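Section 7: Caring for Your Equipment and Your Room

By now your Jolludix home gym should be set up, your floor tiles should be down, and with any luck you've already had a few good sessions. This section is about everything that comes afterward, and we know it isn't the part anyone opens the box for. Still, ten minutes here and there will keep your gear pleasant to use for years, and most of it can be done while you catch your breath.

Before you begin

Please have the following within reach:
A pack of wet wipes, unscented if you can find them
Two dry cotton cloths
A soft brush or the brush head of your vacuum
The hex key from the accessory bag (part 522)
Your care card, which is tucked inside the back cover of this manual

CAUTION: Do not use bleach, oven cleaner, scouring powder or steel wool on any part of your equipment. They will dull the metal and may cause rubber to crack.

7.1 After every session

1. Put all free weights down on the floor tiles, well away from the walking path to the door.

2. Wipe every handle you touched. Press the wipe flat against the metal and follow the curve from one side to the other, then turn the wipe over and do the underside, where your fingers wrap around. Sweat likes to collect at the two spots where the handle meets the body, so spend an extra moment there.

3. Go over the same handle with a dry cloth. Please don't skip this, even if you're late for dinner! Moisture left sitting on bare metal overnight is the most common cause of the little orange freckles people write to us about.

4. Hang damp towels and straps somewhere outside the room. A closed storage bench is a lovely place for mildew.
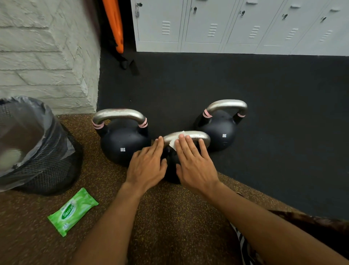
Wiping down a kettlebell handle. Keep one hand steady on the handle while you clean.

5. Open a window, or run the fan on low, until the room feels fresh again.

NOTE: If you use lifting chalk, brush it off dry before you bring out the wipes. Wet chalk turns into a paste that works its way into every seam, and you will be picking at it with a toothpick until October.

7.2 Once a week

1. Vacuum the floor tiles in both directions. Grit that gets ground in underfoot wears the surface much faster than dropped weights do.

2. Mop with plain warm water and a small squirt of dish soap, wringing the mop out well first. Puddles will find their way through the joints and stay there.

3. Lift one corner tile and feel the floor underneath. If it's damp, take up the whole row and let everything air out before you train again.

4. Wipe down the bench pad and let it dry with the backrest raised.

CAUTION: Keep children and pets out of the room while tiles are up. The edges are easy to trip on, and one of our testers, Eilif Kristiansen, has the scar on his shin to prove it.

7.3 Once a month

1. Using the hex key, check each bolt on the bench and the storage rack. Turn until snug and then stop. If you find yourself leaning on the key, you've gone too far.

2. Look along the resistance bands in good light, stretching them gently between your hands. Retire any band with nicks, pale patches or a sticky feel. Bands are cheap and eyes are not.

3. Run a fingertip lightly over the metal handles. A rough spot can usually be rubbed smooth with a dry cloth and one drop of light machine oil, but be sure to wipe away every trace afterward, or your next swing may go through the window.

4. Write the month on your care card and initial it. You'll need the card if you ever make a claim under the Bratier extended warranty.

NOTE: If your room is a basement or garage, we suggest doing the monthly checks every two weeks through the summer.

7.4 If something doesn't look right

Stop using the piece and set it aside with a bit of tape on it so that the rest of the household knows. Then call the Evbridge service desk at extension 333, or write to Mariann Katona in customer care, and have your care card handy. Replacement bolts, feet and pads are listed in the parts table on page 29.

Continue to Section 8 for moving and long-term storage.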